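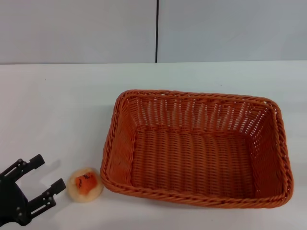
Revska Wall Panel, Plain Grey

Every acoustic panel on the market claims to make a room quiet. Most of them don't, and neither does this one. What it does is take some of the ring out of a bare room, so voices sound less like a stairwell. If your neighbor plays drums, look elsewhere.

We stock the Revska because it was the least oversold of the samples we tried. Kimalari sent a glossier one with a brochure full of graphs and no word on how they were measured. Puspita Siregar hung both in our Plarkbridge showroom in February and couldn't hear a difference worth the extra money. Neither could I.
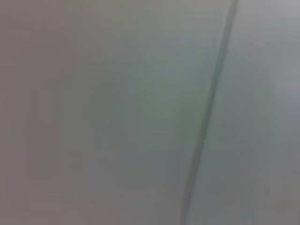
Pale grey with a thin dark line.

Height: 91 inches
Width: 70 inches per pair
Price: $328 per pair, clips included
Color: grey, whatever the catalog calls it this season

The maker says one person can hang a pair in an hour. It took two of us nearly 74 minutes, and we do this for a living. The clips are fine. The paper template that comes with them is not, so measure for yourself.

"Stain resistant" is the maker's phrase. Coffee came off our sample, ballpoint didn't.

Returns accepted on unopened pairs only. Orders ship from the Petchrat warehouse before noon, or the next morning if they're short-handed.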